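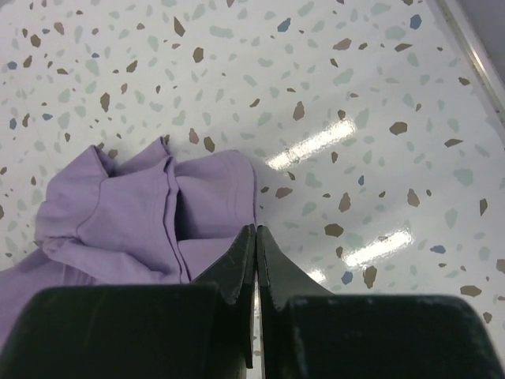
*Both fingertips nearly touching, with a crumpled lilac cloth beside them.*

Savita Tripathi has a word she uses for the moment before a robot touches fabric. She calls it "dithering", and she says it with real fondness. Most of her working week goes on getting rid of it.

Savita leads the planning side of Planport, the open toolkit for handling soft things that grew out of a small group at Lullska. When I reach her it's mid-morning and she is already on her second pot of tea, arguing with Shivam Bisht over a log viewer.

"The old planner wanted a complete shape before it would commit to anything," she says. "With a box that's fine, you can have the shape. With a piece of clothing you never get it! Half of it is underneath the other half. So we stopped asking. Now the planner keeps a handful of guesses going and picks the grasp that most of them can live with."
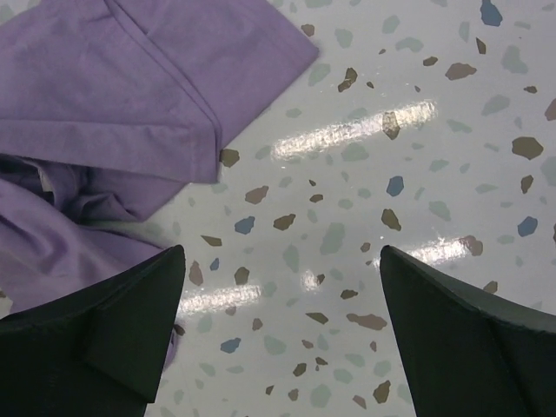
The piece of code she is proudest of is the edge scorer, written with Pallavi Upadhyay over 11 very long evenings in January. It gives each stretch of boundary in the wrist view a number for how far it can be trusted. A flap with a doubled hem and a clean straight side against the pale speckled surface is the sort of thing it ought to like, while the bunched part below is where it should hold back. "Stitching is a gift," Savita says. "Two parallel lines running the same way, that's a hem, and a hem tells you which way the cloth wants to go. Pallavi spotted that before I did, and I'm still a bit jealous."

Glare is the harder problem. Shiny surfaces throw long white streaks, and an early version of the scorer took them for edges and gave them excellent marks. Ravindra Pathak fixed it with a filter that checks whether a bright band shifts with the wrist in the way a real edge would. "It's about 2 pages of code," he says when Savita passes him the headset, "and I rewrote it more often than anything else I've ever written."

I ask about speed. The planner used to think, move, stop and think again. Yiran Luo has since split it in two, with a slow loop that chooses where to go and a quick one that nudges the fingers on the way down. The two share a single small message, and Yiran is strict about keeping it small – three fields, and anyone who wants a fourth has to come and make the case in person.

"I've tried," says Savita. "I lost."
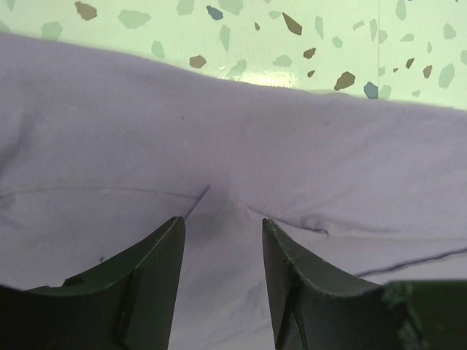 *Open fingers and a great deal of fabric. Seams are the next thing on Savita's list.*

Seams, she explains, are messier than hems. They curve, they pucker, they meet in odd little creases, and the scorer can't yet tell a seam from a deep fold with any confidence. She'd like it to say so plainly and ask for another look from a different angle. Shivam's log viewer, called Baidoo, is meant to help by showing every guess the planner held and when it let each one go.

"You can scrub back and watch it change its mind," she says. "I could do that all afternoon. I have done that all afternoon."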